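Print notebook, 14 March 2021
Tawfik book, backers' edition -- tests before the main run

Started on the blue layer again. Friday's sheets (the ones in the grey folder) had dried enough to handle, but the solids still come off on your thumb if you press. I left a pile under a board overnight and there is set-off on the back of nearly every sheet. It's faint on the text pages and bad on the two full-bleed drawings.

Changed one thing at a time as far as I could:

Sheet A: Kerholm uncoated, blue solid as supplied. Heavy, mottled in the corners, marks the sheet above.
Sheet B: same paper, solid dropped to a fine screen. Much better. The drawing loses a bit of weight but the pencil texture comes back, and I think the artist would prefer it.
Sheet C: same as B with the red on top. Register is off to the left, and worse at the tail than at the head, so the sheet is skewing as it feeds. Not a fault in the files.
Sheet D: C again with the side guides closed up. Head is good, tail is still out by the width of a pencil line.

I would accept D for the text pages. Not for the centre spread, where the red line is meant to sit inside the blue one and any drift shows as a white gap. 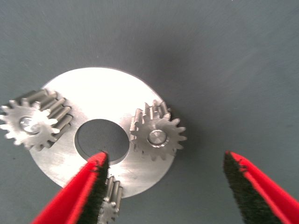 Tried feeding the centre spread short edge first. That cures most of the skew but the red drum leaves a roller mark down the margin. The mark falls inside the trim on the left page and outside it on the right, so if we move the whole spread over a little it will all be cut away. Need to ask whether the drawing can stand losing that strip. Have written to the artist with a phone snap of the sheet and a pencil line on it.

Paper: we have enough Kerholm for the edition and 20 spoils on each sheet. That sounds generous until you remember every sheet goes through once for each colour and the spoils are shared between them. If the centre spread goes on as it did this afternoon we shall use up its share before the red is done. Faraji Owino thinks we should order another pack now. I'd wait for the reply about the margin first, as the mill wants a full carton and we have nowhere flat to keep it.

Edition count, since I keep being asked: 100 copies. The campaign page says numbered and signed, so the signing sheet has to be printed first and posted out flat, then come back before anything goes to the binder. It's one leaf, blue only, no register to worry about. I'll do it next and leave the spread until the reply comes.

Things promised to backers that are not the book:

Postcards. Done, boxed, on the shelf above the guillotine. The blue is slightly warmer than the book's blue. Leave it.

Loose print for the upper tier. Not started. File is here but it is set up for three colours and the page only offered two. I would sooner ask which one to drop than guess.

Names in the back. The list I was given has several people on it twice, once with their account name and once with their real one. Someone has to write to them. It shouldn't be me, as I don't have the addresses and don't want them.

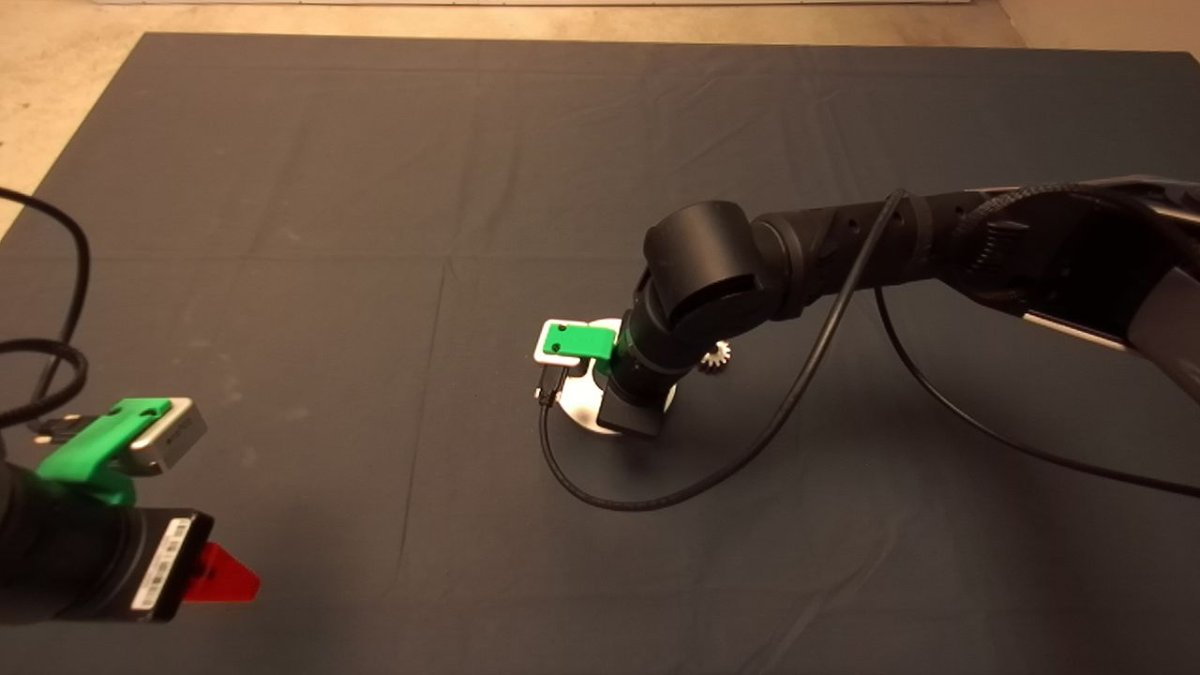

Kutside Arts Workshops -- Print and Editions

Binding. Spoke to Woldale on the telephone. They will do the sewing and the covers but want the sections folded and collated before they arrive, where last time they folded for us. That is a good deal of hand folding. They also want seven made-up dummies' worth of spare sections -- I asked why so many and the answer was that they had been caught out with our last job, when the grain ran the wrong way on one section and nobody here spotted it until it was sewn. Fair enough. I have drawn a grain arrow on the wrapper of every pack in the paper store. Please leave the wrappers on.

Made up one dummy from blank Kerholm to check the spine. It swells more than I had allowed. With ink on it, it will swell a bit more again. The cover artwork has a fixed spine and the title sits very close to the fold, so either the type comes down a size or the spine panel is widened and the front drawing shifts. Type down a size is less work for everybody. I've marked both on the dummy in pencil so they can be compared in the hand.

Cover stock: the grey sample is nicer than the cream but it cracks along the fold unless it is scored, and scores badly across the grain. The cream folds with no trouble at all. The campaign page shows a grey cover. It doesn't say grey anywhere in the wording, which helps us, but people look at the picture and that is what they think they have paid for. I would go with grey and score it. Needs a test with the wider creasing matrix, which was last seen in the bookbinding drawer and isn't there now.

Timing. The page says July. I think that is still possible if the signing sheets go out soon and come back soon. Post is slow both ways. If they are held up, the sections can be printed, folded and pressed while we wait, and nothing is lost except shelf space. What can't slip is the slot at Woldale, who are full afterwards and will not promise another.

On updates: Faraji Owino wants to post something for backers with pictures of the tests. I have no objection as long as Sheet A isn't among them. Sheet D photographs well and shows both colours. I'd also say plainly that the centre spread is giving trouble. When the last project went quiet for weeks we had more letters about the silence than about the delay itself.
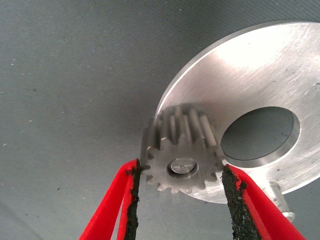
Cleaned the red drum before going. There was dried ink on the screen near the clamp end, and I suspect that is part of the mottle on earlier jobs too. It came off with a soft cloth and patience. Do not use the stiff brush on it. The blue drum looks fine and I left it in the machine with the cover down.

Also noticed that the feed tyre is shiny. That might be the skew, or some of it. Roughened it lightly with the cleaning pad and ran a few blanks, which fed straight, but blanks usually do. There is a spare tyre in the tin with the master-roll ends. Will fit it if the skew comes back on printed sheets.

To do:
Signing sheet, blue only. Print, dry flat, pack between boards.
Chase the margin question.
Ask which colour to drop on the loose print.
Scoring test on the grey, once the matrix is found.
Send Woldale the blank dummy so they can see the swell for themselves.
Someone other than me to sort out the double names.

Test sheets A to D are in the plan chest, second drawer down, interleaved. Sheet D has my pencil notes on the back.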